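### 3.2 The bottles and how they lie

I should say up front that I came to bottles late. My first year on this project went to flat things like sachets and sleeves, and when the Stosstead group asked whether our layout ideas would hold up for something that rolls, I said sure, how different can it be? Pretty different! A bottle on its side wants to go places, and most of what follows grew out of that one annoying fact.

We stuck with one kind of bottle for the whole study: orange plastic, a see-through cap, a printed label around the body, and a slight taper that I blame for a lot. Every bottle starts a round lying on its side on a green tabletop, with the yellow taped sheet to the left. The sheet was Kioko's idea, and I've grown fond of it, wrinkles and all.

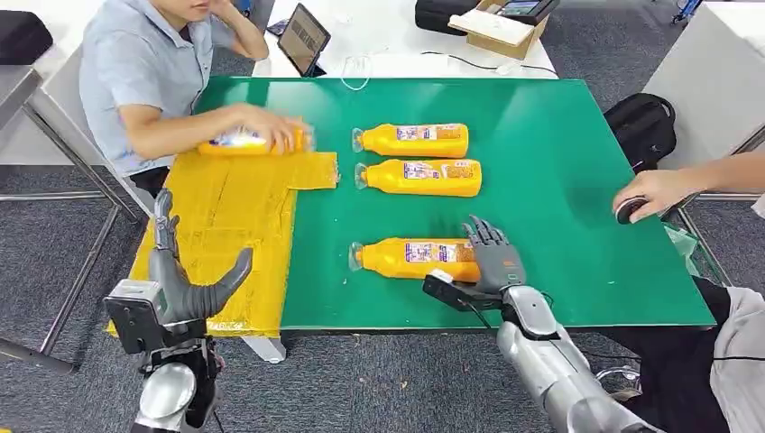 The question I cared about most was spacing. When two bottles nearly touch, people treat them as a pair and line up the next one by eye. Leave a gap, and the next bottle tends to drift - the cap end swings a little, and the row starts to look like a fan. Earlier work from the Zedetti workshop described the same drift with jars (they called it "splay", and I'm happy to borrow the word). I logged 2,787 placements in all, and splay showed up in 1,685 of them, far more than I'd have guessed from just watching.

We also had to agree on what counts as a tidy row. After a long Wednesday of arguing, we settled on two rules: all the caps face the same way, and the bottles run parallel. Small offsets are fine. If one bottle sits a bit farther left than its neighbor, I still call that tidy, though Gesel's packing guide would not. Figure 4 shows the kind of column I mean, with four bottles side by side and the caps all to the left.
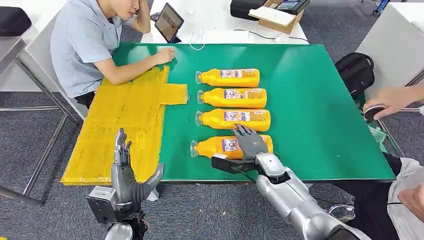 *Kerstin Hollmann*

**Figure 4.** Four bottles in a column on the green tabletop, caps to the left. The ends are slightly uneven, and we scored this sort of layout as tidy.

I scored each layout on a scale from 0 to 10, and a second reader did the same without seeing my numbers. We disagreed mostly in the middle of the scale, where a row is parallel but ragged at the ends. Label direction gave us trouble too. I wanted the labels facing up, but a tapered bottle turns a little as it settles, so in the end we noted label direction separately and kept it out of the score.

One more thing about the yellow sheet. Its creases and tape seams make me wonder how much of the splay comes from the surface and how much from the hand, and I can't pull the two apart with the data I have. A smooth sheet of the same size would be the obvious next try.

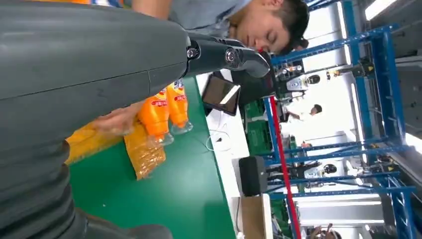
### 3.3 Scoring the ragged rows

For the rows in the middle of the scale, we went back and measured the cap ends only. I laid a straightedge along the two outermost caps and noted how far the others fell from that line. It's a crude method, but the second reader and I agreed much more often once we had it.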